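Drostetti Hand-Held Gripper Kit, reviewed by Sinéad Costello
26 June 2019

I bought the Drostetti kit to collect grasping examples for the arm I'm building at home. It cost 208 and went together in one evening with a hex key and a small screwdriver. The instructions skip the step where you set the jaw spacing, so do that before tightening anything.

The blue pads are the best part. They grip a glazed plate rim well and wipe clean with a damp cloth. I use it mostly on dishes in the kitchen — plates and bowls, set out on the table and then stacked.

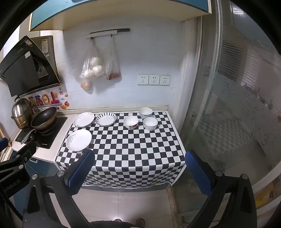

Thin rims took practice. A plate lying flat has to be approached from low down at the edge, and the jaws are a little thick for that. Bowls are easier. I have logged 1,477 grasps so far and want 2,000 before I train again in September. One screw worked loose along the way — thread lock fixed it.

Worth the money if you already have an arm planned. I'd like a thinner jaw tip as a spare part.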